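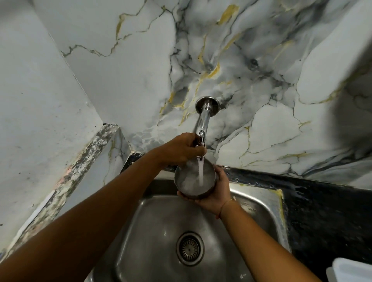
Unit 3 Handout: Rinsing and Washing Small Dishes by Hand

Plekholm Home Skills Course, January session

Welcome back, everyone! Last time we talked about setting up a kitchen so that you don't have to hunt for things, and I promised we would get to the sink. I know some of you feel you already know how to wash a bowl (and I'm sure you do), but please read this through before the practical anyway, as we'll be using these words in class and it helps if we all mean the same thing by them.

The first rinse

Hold the bowl in one hand from below and a little to the side, the way the right hand is doing in the photo, and tilt it so the water drops straight into the inside. A thin stream is plenty. A shallow, rounded bowl loves to throw water back at you when the tap is wide open, and I have gone home with a wet sweater more often than I'd like to admit! If your other hand is free, it can rest on the spout, provided the metal is cool.

Swirl, tip out, and do it again. Two short rinses do more than one long one, at least in my kitchen.

The wash

Put a small drop of dish soap on the sponge and start on the inside, going around from the center outward. Then do the rim, and go slowly there. The rim is where old food likes to hide, and on a bowl with a dark rim you may not see it at all, so run a fingertip along the edge and trust what you feel. Finish with the outside and the base.

For stuck-on rice or porridge, pour in some 300 milliliters of warm water if the bowl will hold it (fill a smaller one to just under the rim) and leave it alone while you wash the glasses.

The last rinse and drying

Rinse inside and out until the bowl no longer feels slippery. Steel shows every water spot, so have a dry towel within reach and wipe it right away if you care about the shine. If you don't, the rack is fine, upside down.

Looking after the sink itself

A brushed steel basin will pick up small scratches and smudges over the years and there is no need to fret over them. Wipe with the grain, using a soft cloth. Keep steel wool away from it, please. Lift out the strainer if yours comes out, empty it into the trash, and brush the little holes from both sides. Dry the flat rim around the basin last, along with the wall by the faucet, where the round plate tends to collect drips.

For next time

Bring one small bowl or cup from home and a dish towel you don't mind lending to a neighbor. We'll meet in room 23 as usual. Read pages 44 and 45 in the course binder, which cover greasy pans, and write down any question you have so we can start with those.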